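Lernton Heavy Canvas Table Cover

I've been sewing these covers since the shop was still in my mum's garage, and they're the one thing I'd never drop from the range. It's a tough cotton canvas, washed before I cut it so it won't shrink on you later, with a double hem and mitred corners (my least favourite job, but they do look lovely!).

Standard length is 2 metres and I can go up to 17 cm of drop on each side before I need to add a seam. If your table's an odd shape, send me a sketch with measurements and I'll work it out - I've done ovals, a kidney bench and one very strange hexagon. 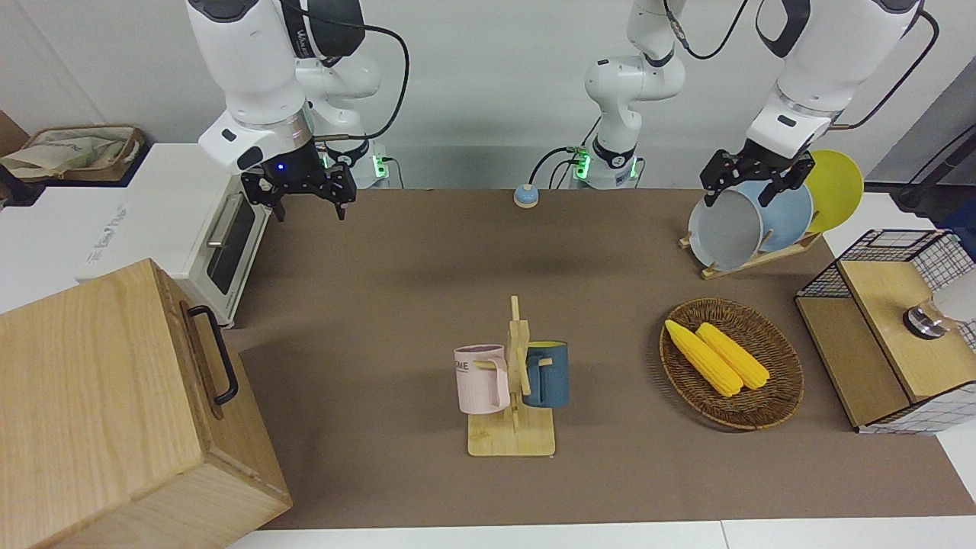
Washing is easy. Cold water, a mild soap, then hang it in the shade so the colour stays put. Please skip the dryer! A warm iron on the back takes out the worst of the creases, and I quite like leaving a few in.

Colours this season are Negash, Mirach and plain undyed. Dritar has sold out and I'm hoping for more cloth in July, so email me if you'd like to go on the list.

$70 each, postage extra. Custom sizes take a bit longer and I'll quote you before I cut anything. Pick-up from the studio is fine too, any time after 10 am, just ring first.

Radka Georgiev
Item code 2053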